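Home About The Kids Recipes Say Hi

Bedtime, and the summer I stopped fighting it

My daughter is seven and she has never in her life wanted to go to sleep. When she was a baby I used to stand in the hallway with one foot in her room and one foot out, holding my breath, and she'd pop up in the crib like toast. So when school let out in June and the whole routine went out the window, I wasn't exactly surprised that we ended up with a kid doing cartwheels at 10:15 at night.

What did surprise me was how mad I got about it. Every single night! I'd be sweet through the bath, sweet through the first book, a little less sweet through the second book, and by the third request for water I was using the voice. You know the voice. My mother had it too and I swore I'd never use it, ha.

I was whining about all this to my friend Ketsara at the pool (she has three, all of them sleepers, which is deeply unfair) and she asked me what time I was starting. Eight, I said. And what time does she fall asleep? Ten, ten thirty. So you're spending more than two hours a night on this, she said, and went back to her iced coffee.

I went home and couldn't stop thinking about it. Two hours! I don't spend two hours on anything.

So we tried something different. I moved bedtime later. I know, I know. My aunt Remedios nearly fell off her chair when I told her. In her house everybody was in bed by seven thirty, windows open, no discussion. But I figured she wasn't sleeping at eight anyway, so why was I lying on the floor next to her bed pretending I was a rug?

For the first week we started at nine fifteen. Teeth, pajamas, one book, lights off. She was out before ten most nights, and I had been nice the entire time. Then we crept it back, ten minutes every few days, and by the time we got to eight thirty she was still dropping off pretty fast. There was one bad night when we'd had cousins over and popsicles at eight, and I take full responsibility for the popsicles.

The other big thing was the worry list. She'd save up every worry she had for the exact moment I reached for the lamp. Are there sharks in lakes? What if her teacher moves to Cundham like the last one did? What if she forgets how to read over the summer? Now we do worries at the kitchen table after dinner, with a notebook, while I'm putting things away. She talks, I write, and we close the book. Some nights it's a whole page and some nights it just says "sharks" again.
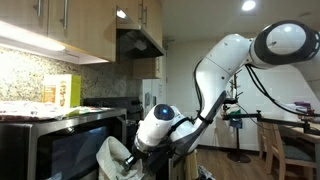 What's working right now

First, the order never changes. I used to swap things around depending on how tired I was, and she'd argue about every swap. Now it's the same order every night, so if she asks for another book I just say that part's done and keep walking.

Water goes by the bed before she gets in. So simple, and it took me seven years.

My husband and I also trade nights. I had gotten into my head that she'd only settle for me, and she was very happy to let me think so. The first night he did it there were tears (hers, and maybe one or two of mine out on the back steps). The second night she asked him to do the dinosaur voice again, and now I'm told my dinosaur is not as good.

And I stopped lying down with her. This one was hard – I love that sleepy little hand on my face as much as anybody. But I was falling asleep in there and waking up at midnight in my jeans with a crick in my neck. I sit on the edge of the bed for one song and then I go fold laundry right outside her door where she can hear me.

Is it perfect? No. Last night she came out to tell me that her elbow felt "too long." I walked her back, said goodnight to the elbow, and she stayed put.

School starts up again before we know it, and I'm planning to keep nudging things earlier so that first morning isn't a horror show. If you've got a kid who fights sleep, tell me what you do with them in the comments, especially if you've got two in one room. My neighbor Shahla is about to put her boys in together and I've promised to pass along whatever you've got.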